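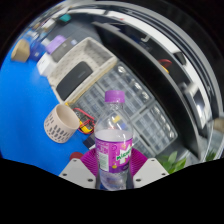 The Bottle Problem

I had told everybody at Celto that the planner would be done before lunch. I want that on the record, because by the time I looked up from my screen it was dark out and I was eating crackers over the keyboard.

So, the bottle. Clear plastic, purple cap, a little liquid left at the bottom. Our perception code, which we call Rukora (long story, bad karaoke), was very good at purple. It would find that cap from any angle you liked! Then it would look at the see-through part under the cap and decide there was nothing there at all, just a bit of yellow and a bit of red floating in space. As far as Rukora was concerned, I owned a hovering lid.

And the planner believed it. Why wouldn't it? I wrote it to be trusting. It kept sending me paths that went straight through the middle of the bottle, with a cheerful green check next to each one.

I went through 72 demonstrations that afternoon, one at a time, with my chin on my fist. Fingers close, bottle stands there, next. Somewhere in the fifties I started talking to the thing. "It's a bottle," I said. "There's a cap and there's a label. What do you suppose is holding them together?"

Then I heard myself, and I put down the crackers.

I'd been trying to teach it to see plastic. But it already had the cap and it already had the label, and all I needed was to let it guess the part in between. I wrote the change in 3 lines, deleted 2 of them, and started the replay over.

The first path came back bent. It swung wide around the empty middle, like a person edging past somebody asleep on a couch, and came in low with the fingers open.

I ran it again. Same bend. I sent a message to the whole team with far too many exclamation marks, and then I went to find my coat.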